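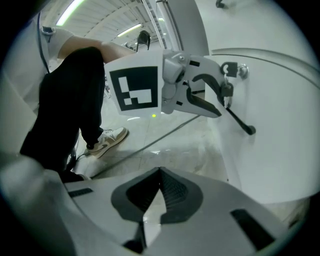 White powder on interior brick: clean, seal or leave?

Obinna Onyeka
Building maintenance, Narano

We have a ground-floor room with an exposed red brick wall, single storey, no plaster. Every winter a white powder comes out of the lower courses. It brushes off dry and is back by May. The mortar is lighter than the brick and a bit sandy near the floor. A hand-held meter gave 67 per cent relative humidity in the room on a rainy afternoon, with no heating on.

The previous tenant left half a tin of Derneo clear masonry sealer. The label gives a coverage rate but does not mention salts.

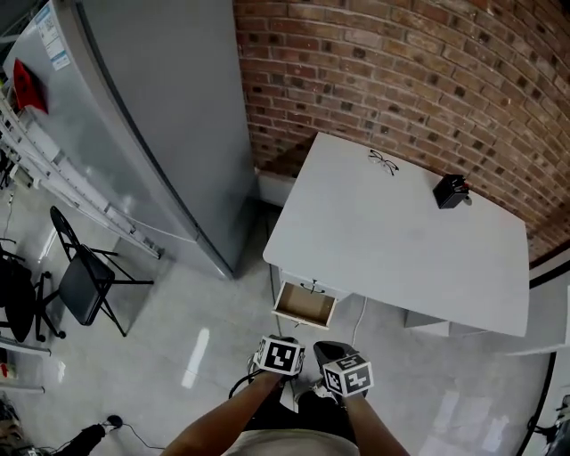

The wall faces the weather side and there is a garden bed against the outside of it. I have not checked how high the soil sits. I would like to keep the brick bare if possible. Should I seal it now, or clean it first and seal later?

Nkrumah Acheampong

Neither yet. The powder is efflorescence: soluble salts carried to the surface by moisture and left there when the water evaporates. A clear sealer does not stop the moisture. If it forms a film, the salts crystallize behind it and can push the face off the brick.

Work in this order.

Dig the garden bed back until the soil is well below the damp course. Check the downpipe and the gutter joints above that section.

Dry brush the wall with a stiff nylon brush and vacuum up the powder. Do not hose it. Water dissolves the salts and the brick takes them back in.

Wait 30 days, then brush again and compare the amount.

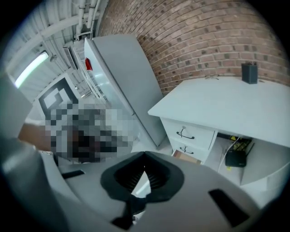 Red brick with lighter mortar joints.

Rake out the sandy joints to a depth of 2 cm and repoint with a lime mortar. Hard cement mortar is the wrong choice for soft brick, as it forces the moisture out through the brick face. Keep the new mortar damp for the first few days.

If you still want a coating after a full winter, use a vapour-permeable one and try it on a small patch behind furniture.

Tandia

Had the same in my place. Vinegar and water got rid of it for a while. It was back after roughly 11 weeks so I just brush it now. Wear a dust mask.

Nkrumah Acheampong

Vinegar attacks lime mortar. I would not use it on joints that are already sandy.
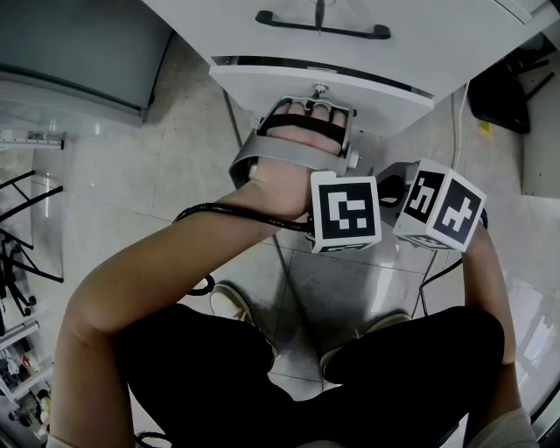
Can I run a dehumidifier in the room while the wall dries out?

Set it to a moderate level and leave it there. Very fast drying draws more salt to the surface, so expect extra brushing at first. Keep furniture a hand's width off the brick so air can move behind it.

Obinna Onyeka

Thanks. The soil is above the damp course along most of the bed. I will move it before doing anything inside.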